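Altstead House - Residents' Meeting, Linen and Clothing
Minutes, 2024-04-24
3 min read
Last updated by Orsolya Borbély

Present: Lanying Dai (chair), Napaporn Chaimongkol, Eirini Alexiou, Yuzhen Dong, Orsolya Borbély (minutes)
Apologies: none received

1. Folding on the bed

Lanying opened with the proposal held over from last time, that clothes be folded on the bed in each room and the long table in the laundry be given up.
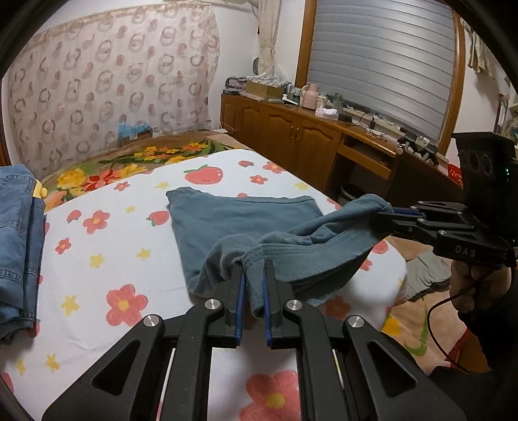
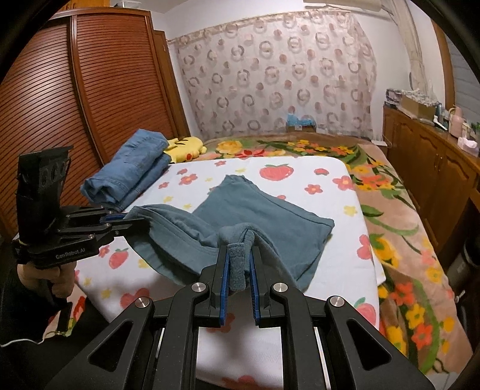
Folding on the bed, strawberry sheet, jeans at the side.

Lanying's case is that a bed is the biggest flat surface any of us has, and the clothes are going back to that room anyway. Napaporn agreed it saves carrying a full basket down the hall and back.

Yuzhen was not persuaded. A mattress gives under your hands, so a fold that looks square on the bed goes crooked once it's on a shelf. She also pointed out that a small cotton garment is about the easiest thing there is to fold, and asked how the proposal would look with a doona cover. Lanying said doona covers could be done by two people. Yuzhen asked which two.

Eirini wanted to know where the clothes go at bedtime if the job is half done. Her own experience is that they go on the chair and stay there until the weekend. There was general agreement about the chair.

It was noted that ribbed edges and cuffs bunch up when they're pinched, and that it's better to lay the body of the garment flat first and leave the edges until last. Napaporn prefers to start from the hem. No position was taken.

Decision: bed folding allowed in rooms for anyone who wants it. The laundry table stays where it is until the July meeting. Yuzhen asked that her doubts be recorded, and they are.

2. Jeans

Should jeans be folded or hung? Lanying favours the stack, folded in layers and kept to one side of the bed while the lighter things are done. Eirini said a stack is fine until you want the pair at the bottom, at which point you no longer have a stack. Hanging was suggested, but the rail in the hall cupboard already sags and the quote from Sivatex for a heavier one came to $2671 fitted. The minute taker read the figure out twice at Napaporn's request.

The chair asked if the quote covered more than one rail. It covers one rail and "associated works". Yuzhen asked what the associated works were, and we don't know.

Decision: quote declined. Jeans to be folded.

3. Sheets and covers

Napaporn reported that patterned sheets are easier to sort than the plain white ones, which all look the same and end up in the wrong rooms. She would like patterned sets from now on. Eirini thinks the real trouble is that the plain sets have no labels, and that strawberries won't help once two rooms buy the same strawberries. Lanying said floral bedspreads under printed sheets were a matter of taste and outside the meeting's business.

Labels were discussed. Iron-on ones came off in the dryer last winter. Sewn ones last longer but somebody has to sew them, and the silence at this point was noticeable.

Action: Napaporn to sew labels on 4 plain sets as a trial - not the fitted ones, as she doesn't trust the elastic.

4. Storage boxes

Yuzhen raised the Kuvia flat-pack boxes that were meant to hold out-of-season clothes. There are 30 in the shed, still in their wrapping. She was against buying them at the time and is against them now, as the lids bow if anything is put on top and the whole point was to put things on top. Lanying said they should be given a fair go before being written off.

Eirini asked if cardboard cartons wouldn't do the same job for nothing. They would, until the shed leaks. The shed was said to be sound. It was also said to be sound before it leaked the last time.

Action: Lanying to make up 2 boxes, fill them with winter jumpers and report back. If the lids hold, the rest come out of the shed.

5. Fabric softener

A sample of Ñahui softener had been left in the laundry. Napaporn liked the smell. Yuzhen said towels came out slippery and dried nobody. Eirini hadn't noticed a difference either way and wondered why we'd pay for one.

Decision: finish the sample, don't reorder.

6. Other business

The lint filter. It's still not being emptied. A sign was proposed; there is already a sign. Lanying will move the existing one to eye height.

Orsolya asked if somebody else could take the minutes next time. Carried over.

Next meeting in July, in the front room. Yuzhen to bring a doona cover.

2 comments
4 shares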